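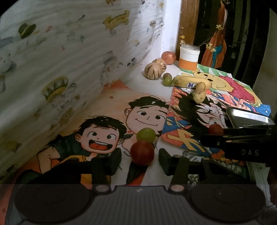
Seit Oktober arbeiten wir in der Obstsortierung mit dem Handgreifer Trarnon von Viston, und nach 1.020 erfassten Griffen traue ich mir ein Urteil zu. Das Gerät wird von Hand geführt und zeichnet auf, wie jemand zugreift, damit der Sortierarm an der Linie es später übernehmen kann. Geübt haben wir an einem Tisch mit gemischter Ware und bunten Zeichnungen als Unterlage. Runde Früchte wie die rot-gelbe zwischen den beiden schwarzen Fingern sind die dankbarste Aufgabe, die Banane dahinter und die gestreiften Melonen verlangen eine andere Handhaltung. Für Melonen ist die Öffnung zu klein, die bleiben bei uns Handarbeit.

Verarbeitung: ordentlich. Nichts wackelt, die Finger schließen gleichmäßig. Das Gewicht stört nach 30 Minuten, vor allem im Handgelenk. Wir wechseln deshalb öfter durch, als die Anleitung von Viston vorsieht.

Software: mittelmäßig. Die Auswertung läuft über Jivelen, die Einrichtung hat 9 Tage gedauert, und die deutsche Oberfläche ist nur zum Teil übersetzt. Von unseren letzten 100 Aufnahmen waren 83 brauchbar. Beim Rest fehlte meist der Anfang der Bewegung.

Für die Belegschaft hat sich mehr geändert, als ich erwartet hatte. Wer früher acht Stunden am Band stand, verbringt jetzt einen Teil der Schicht am Übungstisch und zeigt dem System, wie fest man eine Pflaume anfassen darf. Das ist ruhiger, aber auch eintöniger – und die Frage, was aus den Stellen am Band wird, kommt in jeder Besprechung. Die Betriebsleitung hat bis Ende nächsten Jahres keine Kürzungen zugesagt. Eine Zulage für die Arbeit am Greifer gibt es bisher nicht, was ich falsch finde.

Kaufempfehlung mit Einschränkung: Für kleines, rundes Obst geeignet, für Betriebe mit viel großer Ware eher nicht. Handschlaufe gleich mitbestellen, sie liegt nicht bei.

27. Dezember 2018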